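Unit 5. Friction and Surface Finish
Course notes, Chiến Diệp

5.1 Recap

The Coulomb model gives a limiting friction force F = μN, where N is the normal force and μ depends on the pair of surfaces. Contact area does not appear in the expression. It is a fair model for dry, stiff solids at moderate load and a poor one for rubber, felt and anything with a pile.

5.2 Static and kinetic values

For most dry pairs the static coefficient is higher than the kinetic one. A block on a tilting board slides when tan θ reaches the static value. Once moving, it accelerates even if the board is held still. Record the angle at first slip – later readings are not usable.

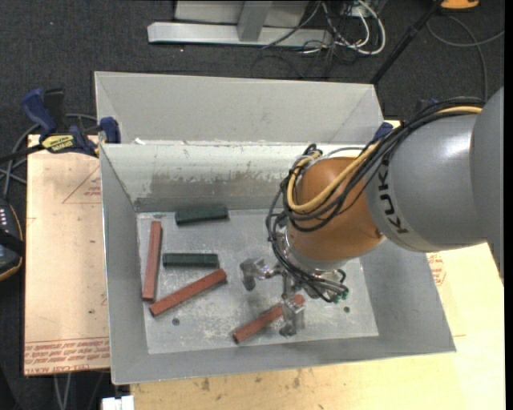
Fig. 5.1. Sheet-metal bin resting on wooden boards, with carpet below.

5.3 Stacked surfaces

When one body rests on a second, and the second on a floor, there are two interfaces to check. Let the upper body have weight W1 and the lower W2. A horizontal push P on the upper body gives:

upper interface slips at P = μ1 W1
lower interface slips at P = μ2 (W1 + W2)

Slip begins at whichever limit is lower. With μ1 = μ2 it is always the upper one. A push applied to the lower body has to be treated separately (see Problem 3).

5.4 Worked case

W1 = 200 N, W2 = 16 N, μ1 = 0.3, μ2 = 0.5. The limits are 60 N and 108 N. The upper body slides first and the lower one stays put.

Problems 1 to 4 are due in the Treder room. Use the Kozma tables for μ and state the pair used.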